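Inthorpe robotics club would like you to lower your expectations

2025-03-03
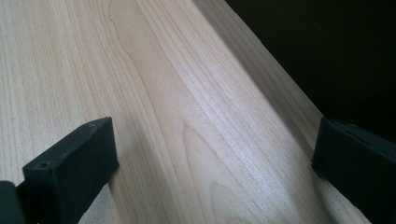

The gripper's two black fingers, open over a pale wooden board.

Gemma Amato has coached the robotics club at Inthorpe for six years, and she is tired of videos. "Everybody's robot works in the video," she told me when I asked what her students would be showing in April. "Ask to see the other tries."

I had come with the same complaint. The club's project, called Skekus, is a hand-held gripper with a camera on it. Students do a chore with it themselves, over and over, and the recordings are used to train a robot arm to do the chore alone. It sounds like a lot of faith to put in copying.

Jui-lin Lai, a junior who built most of the fingers, didn't argue much. "It copies what you do, including the dumb stuff," he said. "I used to wobble before I grabbed anything. Then the arm wobbled."

So far the club has recorded 59 runs of one task, picking up a wooden block and setting it down on a mark. The arm's best score is eight good tries in a row. I asked what happened on the ninth.

"It missed the block and put nothing on the mark, very carefully," said Ngan-ling Kwok, who keeps the log. She showed me the entry. Under "cause" she had written "don't know."

I pressed her on that. Would 59 more runs fix it?

"Maybe. Cheng-en thinks so. I think we'd get better at that block on that table, and then someone moves the lamp."

Cheng-en Lau, for the record, does think so, though he admitted he hasn't tested it. He also wants a second task, folding a towel, which Amato has turned down twice. "Finish one thing," she said. "Then you can fail at towels."

The part I found easiest to believe was the least impressive. Yu-ting Choi spent most of the winter on finger shapes, and she can tell you what went wrong with each one. The first set was too slick. The next gripped well but flexed. "I don't know if we're learning AI," she said. "I'm learning how to hold things."

Would she call the project a success?

"Ask me in April."

Amato says the club will run the task live, with no edits, and post the full log next to the table. I plan to bring my own block.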